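How to Back Up and Restore Save Files on Disk-Based Games

Posted 15/04/2018 by Harpreet Gagnon

Older disk games write your progress straight onto the same disk the game loads from. When the disk goes bad, the save goes with it. These instructions cover copying the save area to a computer, checking the copy, and putting it back on the same disk or a fresh one. I wrote them using Butine, a cave exploration game with four save slots, but the steps are the same for most titles that save to side B.

What you need

A working disk drive with a belt in good shape
A transfer cable that fits the expansion port on the drive
A computer with a free USB port
Pistance, the free dump and write program (version 7 or later)
The original game disk
At least one blank or rewritable disk for testing

Versions of Pistance before 7 can read disks but can't write them. If you already have the program installed, open the Help menu and look at the version number before going any further.

Before you start

Clean the drive head. Use a cotton swab with a little isopropyl alcohol, wipe once across the head, and let it dry for a few minutes. A dirty head is the most common cause of read errors.

Check the disk too. Slide the disk out of its case and look at the exposed part of the surface. Light scuffs are usually fine. A deep ring all the way around means the disk has been dragging on something, and you should try to read it only once or twice.

Keep the disk and cable away from speakers, power bricks and old tube televisions.

Step 1: Connect the drive

Turn everything off. Plug the cable into the drive first, then into the computer. Turn on the drive, wait for the light to go out, and start Pistance. The bottom bar should say "Drive ready." If it says "No drive," close the program, unplug the USB end, plug it back in and start again. On my laptop this takes two tries about half the time.

Step 2: Read the whole disk

It is tempting to read only the save file, but do a full read first. Put the disk in with side A facing up and choose Read, then Full Side. Name the file something you will recognize later, such as butine_a_full. Turn the disk over and do the same for side B.

When each side is done, the program shows a list of blocks. Every line should end in OK. If one ends in CRC, read that side again and save it under a different name. Do not write over the first file – sometimes the second read fails in a different place and you can combine the two.

Step 3: Find the save block

Open the side B file and click the Blocks tab. In Butine, the save is the last file on the side. It is named SAVEDATA and is 3811 bytes long. Other games use other names, but the save is nearly always last, since it is the only part that gets rewritten.

To be sure you have the right one, play for a minute, save in slot one, and read the side again. Use Compare on the old and new files. The block that changed is your save.

Step 4: Export the save

Right-click the save block and choose Export. Each slot in Butine takes up 794 bytes, and the rest of the block holds the high score table and a checksum. You can export a single slot, but the checksum won't match when you put it back and the game will offer to erase it. Export the whole block.

Put the exported file in two places. I keep one copy on the laptop and one on a memory stick that lives in the same drawer as the disks.
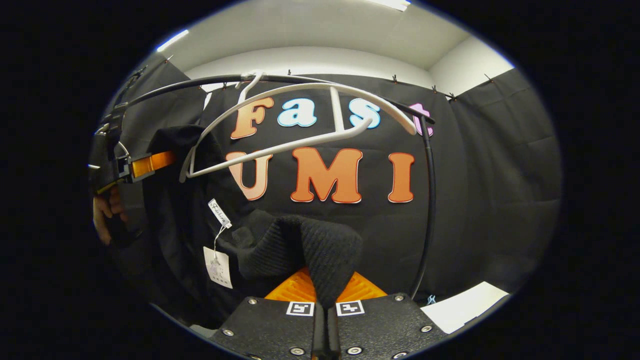 Step 5: Write the save back

Always test on a spare disk first. Write both full side files to the spare, then choose Write, then Single Block, and pick the file you exported. Pistance will ask you to confirm the block name. Read it carefully, because there is no undo.

Start the game from the spare and load each slot. In Butine, check three things: the room you start in, the number of keys, and whether the Fulstead gate is still open if you had opened it. The gate is stored near the end of the slot, so if it is right the rest probably is too.

If all of that looks good, repeat the write on the original disk.

Common problems

Error 334 when writing. The disk is write protected or the drive is one of the later models that blocks full writes. Single block writes normally still work on those drives.

Game loads but slots are empty. You wrote the block to side A. Write the side A full file back and start Step 5 over.

Drive spins but never stops. The belt is slipping. Replace it before trying again.

Save loads but the player is stuck in a wall. This happens when a save from the first release of Butine is loaded on the second. The Ellwood level was moved over by one screen between the two. Pick "Return to Camp" from the pause menu and save again, and the position is corrected.

How often to do this

I back up at the end of each long play session and do a fresh full read of every disk once a year, in November. A full read of both sides takes a few minutes, and a save block on its own takes seconds.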